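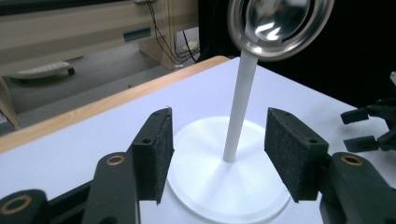
Silley Music Forum > Artists > Anselmo Palomino: which album first?

Started by dustyfader, August 19, 2019

dustyfader
My niece has asked me who Anselmo Palomino is and I said "I'll make you a list", like a man who owns a list. So far I've got Osturance, because everyone has Osturance. What else do I give a sixteen-year-old who thinks the year 2000 was the olden days?

kettle_drum
The year 2000 was the olden days. I had hair.

Start her on Toom. It's the one he made after leaving the band, mostly piano and a drum machine with a cold. Osturance is fine but it's 35 minutes of build-up and then a fade.

marrowbone
Strongly disagree with kettle_drum, as is traditional. Toom is for people who already like him. My brother played it on a long drive once and we haven't shared a car since. Osturance has tunes. You can hum side one while doing the bins.

dustyfader
She doesn't do the bins. Noted, though.

PlinthOfDoom
Neither. Live at Pamville. He was born there, he learned the organ there in his uncle's chapel, and you can hear him enjoying himself, a thing he gave up soon afterwards. The slow version of "Ferry Light" is better than the studio one.

kettle_drum
Live at Pamville has a man coughing all the way through "Ferry Light".

PlinthOfDoom
He coughs in time.

ovenglove
Small correction before this gets into the list: he wasn't born in Pamville, he moved there when he was 10. The sleeve notes on the reissue say so. The original sleeve says he was born there, but it also spells his name wrong on the spine.

PlinthOfDoom
I have the original and I'm staying loyal to it.

marrowbone
Is the reissue any good? I heard they cleaned up the drums and now they sound like someone tapping a yoghurt pot.

ovenglove
The drums are louder. Whether that's good depends on your neighbours. The two extra songs are demos, and I can see why they stayed in the drawer.

dustyfader
Right. I've sent her Osturance and the slow "Ferry Light", cough included. Kept Toom back for when she's had a disappointment.

kettle_drum
Coward.

dustyfader
Update: she says Osturance is "nice" and asked if he has done anything with a beat.

marrowbone
Side two, track three. Tell her to be patient.

kettle_drum
Toom has a beat. I'm only mentioning it.

ovenglove
It has one beat, yes. I think it comes in near the end.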